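Product Notes | Books & Stage History
September, by Tonantzin Quezada

Markmont Facsimile Edition: The Spice Fleet Plays, boxed set, 2 volumes

Markmont's catalog calls this set "the complete drama of the trading companies." It holds 8 plays. Anyone who has spent time with the London stage of the period will know there were more, and the catalog doesn't say how these were picked. I asked and got a polite reply that repeated the catalog.

What you get is a slipcase, two cloth volumes, and a folded map of the shipping routes. The pages are photographed from early printings, with notes by Kyung-hwa Ma at the back of each volume. The notes are good. She is careful about which captains and merchants in the plays can be matched to real men, and when she doesn't know, she says so. I wish the sales copy had been as careful. It promises "the true story of the spice trade," and these are plays, written quickly to please a crowd that was already angry at the Dutch.

The facsimile pages are readable if you have patience. Faint type has been left faint. Markmont calls that respect for the original; I suspect it saved a good deal of work. The second volume is worse than the first, and a few speeches near the inner margin sink into the binding.

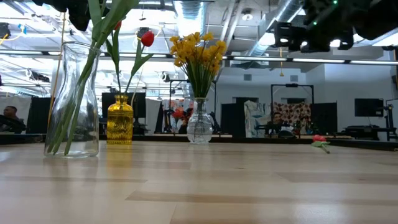 Red tulip bud and long green stems in a clear glass carafe.

The map is the weak part. It is handsome, but it gives no source, and the route it draws past the Cape doesn't match the one Ma describes in her notes. Take her word over the map's.

Total length is 1218 pages, including 10 pages of ads for other Markmont sets. I would have traded those for an index. There is a list of characters for each play, and that's all the help you get in finding anything.

Is it worth the price? For a library with no access to the originals, probably. For a reader who just wants the plays, the older Sestatico paperback has most of them in modern spelling — and it lies flat. Its introduction is thin and it leaves out the prologues, so you give something up there too.

Binding: sewn, cloth over boards
Ships from: the Yoon warehouse
Returns: accepted if the slipcase is still sealed, so you can't look at the margins first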